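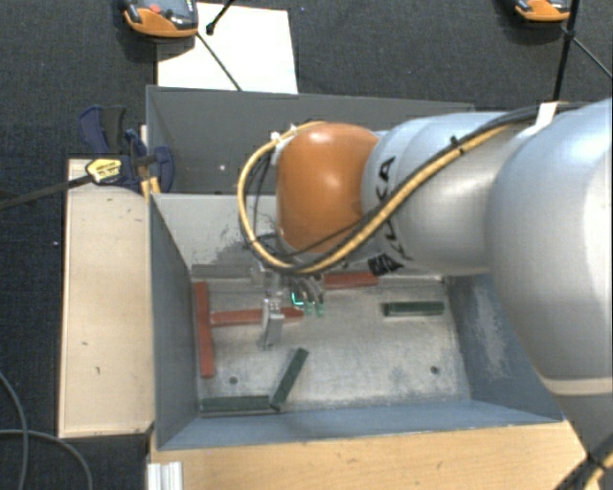
Sourdough starter in a cold kitchen, what's working for you?

mallee_crumb
Posted 7:40 pm
Okay I'm three loaves in and completely hooked! We moved to Whitlock in June and the kitchen sits at 19 degrees on a good day. My starter used to double before lunch and now it takes until I'm cleaning my teeth. I've been feeding it equal parts flour and water, plain white from the supermarket. Should I be keeping it warmer, or just waiting longer? The flavour has been gorgeous either way – properly tangy, with a crust that crackles.

ryebynight
Just wait longer. Mine lives on the bench all winter. Slow starter, better bread. What's your hydration on the dough?

mallee_crumb
80 per cent, which might be ambitious for me. It spreads like a pancake when I tip it out.

oventhief
Have to disagree with ryebynight. I did the cold bench thing for a whole winter and got bricks. Now it goes in the oven with only the light on and it's a different animal, bubbling right up to the lid! Check the temp first though, my old oven light got it up near 40 and that was too much.

ryebynight
Bricks sounds like you were using it before it peaked. Nothing to do with the bench.

oventhief
It had peaked. I had a rubber band on the jar and everything.

plum_and_poppy
Can I throw in rye? Swap a spoonful of the white for wholegrain rye at each feed and it takes off. I use the Olevura stoneground, it smells amazing, like wet hay in a good way. Plelura do one too but I found it a bit coarse.

ryebynight
Yes to rye, we agree on that at least. And drop the water to 70 while you get used to the shaping.

mallee_crumb
Love this, thank you all! Rye is on the list. Does anyone know if Plurimport still sells the small bags? I don't want 3 kilos of it going stale in the cupboard.

plum_and_poppy
They did in August. Otherwise keep the big bag in the freezer, it's fine straight from there.

oventhief
Try the oven light too. Post a crumb shot!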